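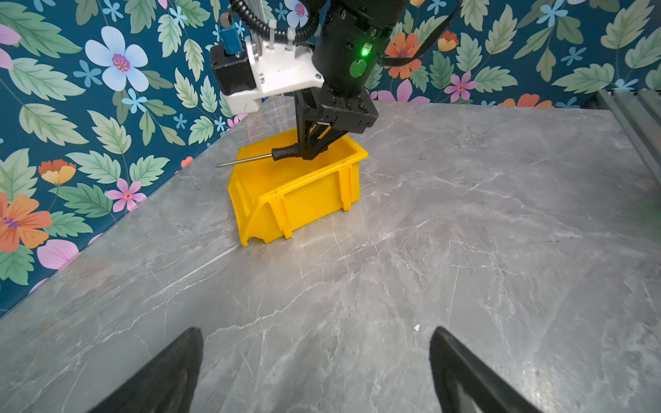 Open-front parts bin, stackable pattern, on a marble top.

Setting up a two-bin reorder system for small workshop stock

This page covers the two-bin method for screws, washers, fuses, cable ties and similar low-value stock in a workshop of one to five people. It assumes that you already have bins and somewhere to put them. It does not cover serialised parts, anything with an expiry date, or stock held for customers.

1. Principle

Each item is held in two lots. The first lot is the working bin and the second is the reserve. When the working bin is empty, the reserve is brought forward and an order is placed. The reserve has to last until the order arrives. There is no stock sheet to keep up to date, and the only calculation is the one that sets the size of the reserve.

2. What you need

- Open-front bins, one size per shelf if possible
- Card, 200 gsm or heavier, cut to fit the label slot or the bin front
- A permanent marker, fine tip
- Small bags for the reserve lots where a second bin will not fit
- A tray or box for cards waiting to be ordered
- A notebook or spreadsheet for the part list

3. Draw up the part list

Go through the existing stock and write down every item that has been used in the past year. Items not used in that time are left out and dealt with separately (see section 8). For each item record:

Part number
Plain description, size first
Supplier and supplier's code
Pack quantity
Delivery time in working days
Average use per week

Use your own part numbers. Supplier codes change, and two suppliers will sometimes use the same code for different things. A plain running number is enough. In the Delten workshop the list started at 3001 and had reached 3761 when this page was written. The numbers carry no meaning and gaps are not filled.

Average use can be taken from a year of invoices. Add up what was bought, take off what is still on the shelf, and divide by the number of weeks worked. If the invoices are missing, make an estimate and correct it after the second reorder.

4. Work out the reserve

The formula is:

Reserve = (weekly use x delivery time in weeks) + safety stock

Safety stock is normally half of the first figure. Use the full figure for anything that would stop a job, such as fuses or a thread size held in one length only.

Worked example. Part 545 on an older list, M4 x 12 pan head, was used at 80 a week with a delivery time of one and a half weeks. Use over the delivery time is 120. Half of that is 60, giving a reserve of 180. The screws come in packs of 200, so the reserve was set at one unopened pack. Always round up to a full pack where the cost allows it. A sealed pack needs no counting and it is obvious when it has been opened.

5. Choose the bin size

The working bin should hold the order quantity with a quarter of its depth to spare. An overfull bin spills from the front when the one above it is lifted off. A bin that is far too large takes up shelf width and hides the last few parts at the back.

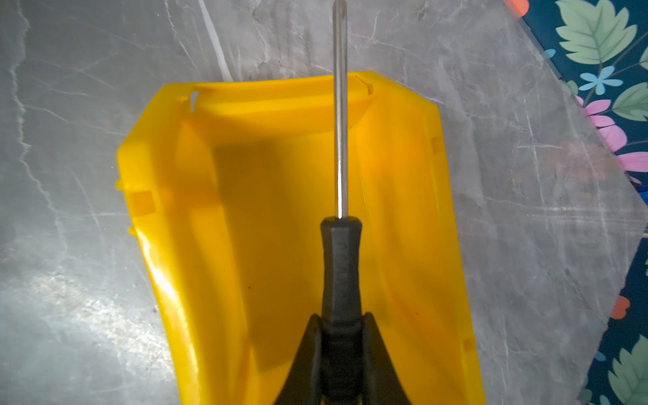 Labels should be fitted before the bins are filled. Each bin carries the part number in large figures, the description below it and the shelf position in the corner. Write on the card and not on the plastic, as marker on a glossy moulding rubs off at the places where fingers touch it. Check each moulding before the card is cut. A yellow shell with a notch towards each upper corner of its rim, for instance, leaves less plain edge for a clip than its overall width suggests, and a raised lip inside the wall may stop a card from lying flat. Cut one card, try it, and then cut the rest to the same pattern. Natalia Nava, who laid out the stores at Vusolora, puts the number on the left so that it can still be read when a hand is in the bin.

6. Make the reorder cards

One card per item. The card travels with the reserve lot, taped to the pack or dropped in the reserve bag. It shows:

Part number and description
Supplier and code
Quantity to order
Delivery time
Date last ordered (in pencil)

When the reserve is opened, the card comes off and goes into the order tray. When the goods arrive, the card goes back on the new pack and the pack goes to the reserve position. The card must never be left in the working bin.

7. Lay out the shelves

Put the most used items between waist and shoulder height. Heavy items go below, light and rarely used items above. Within a shelf, keep to one family of parts and run the sizes from left to right - small to large, short to long.

The reserve can be kept behind the working bin, below it, or in a separate cupboard. Behind is quickest but needs deep shelves. If a separate cupboard is used, it must follow the same order as the shelves. At Zamon the two were arranged differently for the first year and reserves were regularly missed, with duplicate orders as the result.

Leave one empty position in every ten. New parts always turn up, and without a gap the whole shelf has to be moved along.

8. Stock left over

Items not on the list are boxed, dated and stored away from the shelves. Set a review date one year ahead. Anything taken out before that date is given a part number and added in the normal way. The rest is sold or scrapped.

9. Running the system

Empty the order tray on the same day each week. The job should take no more than 30 minutes. Group the cards by supplier, place the orders, pencil in the date, and move the cards to a second tray marked "On order".

Once a year, in April or whenever trade is slow, check each item for the following faults:

Reserve ran out before delivery: increase the reserve by half.
Reserve not opened all year: reduce the order quantity, or remove the item.
Card missing: write a new one and check whether an order is open.
Two part numbers for one item: keep the lower number and cancel the other.

Changes to quantities are made on the card and on the part list at the same time. If the two disagree, the card is taken as correct.

Contact: Yáñez Workshop Notes, stores and layout section | Last revised 15/06/2018 | © Yáñez | Back to top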